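The Yau Checked Tablecloth, Woven

We have been selling table linen for a good while now, and if there is one cloth we keep coming back to ourselves, it's this one. It's cheerful without shouting, it goes with nearly every plate we own, and it has seen us through more breakfasts than I could tell you about!

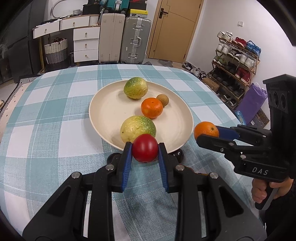

IRNNESS, 15th November

The Yau is back in stock, and we're so pleased, because quite a few of you have been writing in to ask. The new batch came from the Prarent mill last week and we've been happily unfolding and refolding it ever since. The check is teal and white, and the weave has a bit of texture you can feel with your fingertips (I do this every time I walk past the shelf).

It measures 200 cm long, with a 14 cm drop on a standard kitchen table, and seats six nicely, or eight if everybody likes each other. Wash it at 30 degrees with similar colors. It comes up softer after the first few washes, and if you take it off the line a little damp you can smooth it by hand and skip the iron altogether, as I nearly always do.

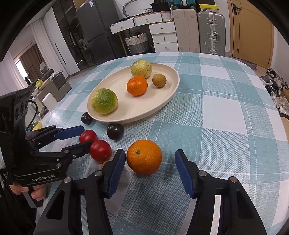 For those of you with a longer table, a larger size is on its way in January, and you can put your name down for one at the counter or through the order form. Matching napkins are sold separately, in the same cloth, and we do have plenty of those. If your cloth arrives and the color isn't right for your room, just send it back unwashed within 30 days and we'll swap it for another, no fuss.

Item no. 747. Packed in plain paper.

Shares 14 | Comments 30

Related items
Yau Napkins, Set of Four
Workent Linen Table Runner
Prarent Striped Tea Towel
Workent Oven Mitt, Quilted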